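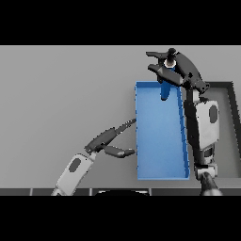 Unser Kursprojekt Brallell, ein etwas längerer Thread

1/13
So, ich habe es den Studierenden versprochen und schiebe es seit Wochen vor mir her: ein Bericht aus unserem Robotikkurs, in dem wir dieses Semester zweiarmiges Greifen üben, und zwar komplett in der Simulation. Holt euch einen Tee, ich fasse mich bekanntlich ungern kurz.

2/13
Die Aufgabe klingt so harmlos, dass in der ersten Stunde gelacht wurde. Der rechte Arm nimmt ein zylindrisches Objekt, bringt es über die blaue Wanne und legt es ab. Der linke Arm soll währenddessen an die Wanne heranfahren und sie später ein Stück verschieben. Gelacht hat dann ziemlich bald keiner mehr (mich eingeschlossen, ich hatte die Musterlösung nämlich auch noch nicht fertig).

3/13
Das Team, um das es in diesem Thread hauptsächlich geht, heißt Kanagaratnam, benannt nach der Mentorin aus dem Vorsemester, die ihnen das erste Regelungsskript vererbt hat. Vier Leute, zwei davon aus dem Maschinenbau, und alle unglaublich nett zueinander, auch kurz vor der Abgabe, und das will wirklich etwas heißen!

4/13
Auf dem Bild hält der rechte Greifer den Zylinder senkrecht über dem oberen Ende der Wanne, das abgerundete Ende ist gerade so im Innenraum. Genau um diese Haltung haben wir lange gerungen. Kommt er schräg an, bleibt er in unserer Physik gern an der Wand hängen, und dann wandert die ganze Wanne mit.

5/13
Auch schön: die Farben. Blaues Objekt, blaue Wanne. Die Bilderkennung des Teams hat beides anfangs fröhlich zu einem einzigen Ding verschmolzen. Ich hätte das umfärben können, ein Klick, fertig. Habe ich nicht gemacht, und dafür wurde ich eine Weile lang nur noch mit hochgezogener Augenbraue gegrüßt. Inzwischen orientieren sie sich an der hellen Kappe, und seitdem geht es deutlich besser.

6/13
Ein paar Zahlen für die, die danach immer fragen: 3259 simulierte Durchläufe hat das Team bisher gestartet, bei 2141 davon lag das Objekt am Ende in der Wanne. Ich finde das für einen Kurs ohne Vorkenntnisse richtig stark. Das Team findet es »ausbaufähig«. So sind sie.

7/13
Die häufigste Fehlerquelle ist übrigens das Loslassen. Greifen können inzwischen alle Gruppen. Beim Öffnen aber gehen die Finger nicht exakt gleichzeitig auf, das Objekt bekommt einen kleinen Schubs zur Seite, und wenn man da noch zu hoch ist, sieht man es nur noch rollen.

8/13
Zum linken Arm, weil ich danach gefragt wurde: Der Greifer steht offen dicht an der Wannenwand, und dort soll er in dieser Phase auch warten. Wie dicht, darüber haben wir eine ganze Übungsstunde diskutiert. Die einen wollten schon Kontakt, die anderen lieber noch Luft. Einigung: Jede Gruppe wählt selbst und muss es in der Dokumentation begründen.

9/13
Zwischendurch kam Terence Haslam von Brastatix zu Besuch, der dort beruflich an Montagezellen arbeitet. Er saß eigentlich nur eine Stunde in der Ecke, hat dann aber doch die Jacke ausgezogen und sich an die Trajektorien gesetzt. Sein Rat: die Arme erst einzeln zum Laufen bringen und die Kollisionsprüfung von Anfang an eingeschaltet lassen, auch wenn es nervt. Vielen Dank noch mal, Terence, das hat uns sehr geholfen!

10/13
Kleines Geständnis. Ich hatte die Kollisionsprüfung in meiner Vorlage ausgeschaltet, damit alles flüssiger läuft. Gemerkt hat das eine Studentin, als ein Unterarm seelenruhig durch die Tischplatte tauchte — sehr elegant, muss man sagen.

11/13
Begonnen haben wir im Januar mit einer reinen Planungsrunde, da war fast die Hälfte noch unsicher, ob sie überhaupt programmieren will. Jetzt sind wir 26 Leute in 7 Gruppen, und abends muss ich manchmal daran erinnern, dass der Rechnerraum irgendwann abgeschlossen wird.

12/13
Die Abschlussvorführung ist am 21.06.2025 im großen Seminarraum, Gäste sind herzlich willkommen. Jede Gruppe zeigt ihren Ablauf mit einer Startposition, die sie vorher nicht kennt. Kuchen gibt es auch, ich backe selbst, also bitte mit der nötigen Nachsicht kommen.

13/13
Wer an einer anderen Schule oder Hochschule etwas Ähnliches macht: Schreibt mir gern, ich teile Aufgabenblätter und Szenendateien (die Kollisionsprüfung ist jetzt drin). Und falls jemand einen guten Trick für das gleichmäßige Öffnen der Finger hat, bitte unbedingt unten drunter, Team Kanagaratnam liest mit.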